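Do you rinse the cups before they go back on the shelf?
Tivurbridge Home & Kitchen Board > Everyday Stuff 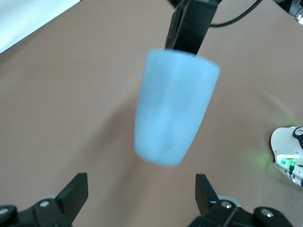

2 min read · 19 replies · 242 views

bergthora_n wrote:
Hello everyone, and happy almost-holidays! We have 23 people coming through the house this week (my sister's whole crowd, plus the neighbors), and I've pulled out the big box of plastic cups we keep in the basement. My mother always rinsed every single one before a party, even if they'd been put away clean. My husband thinks I'm wasting an afternoon. What do the rest of you do?
Bergþóra Norðdahl

pekixfan wrote:
Rinse! A cup that's been in a box since August smells like the box. I do mine in a sink of warm water with a drop of soap and set them on a towel, and it takes me one side of a record.

Vutstead_Dad wrote:
I'm going to side with your husband, sorry. If they went away clean and the lid was on, they're fine. I store ours upside down so dust can't settle inside, and in all these years not one guest has complained.

pekixfan wrote:
Upside down is exactly how you get that stale smell, though. The air gets trapped in there. Right side up with a dish towel over the top, please!

Vutstead_Dad wrote:
We'll have to disagree on that one. My towel would be dustier than my cups.

R. Fogh wrote:
Could I suggest a middle road? I sniff one from the top of the stack and one from the bottom, and if both pass, the rest get a quick wipe and go straight out on the table. Whatever you choose, give everybody a marker for their name, or you'll be washing twice as many by bedtime (ask me about last year, when the kids took a new cup for every sip of punch).
Ragnheiður

bergthora_n wrote:
Oh, you're all lovely. I sniffed, the bottom one failed, so into the sink they go. He's drying!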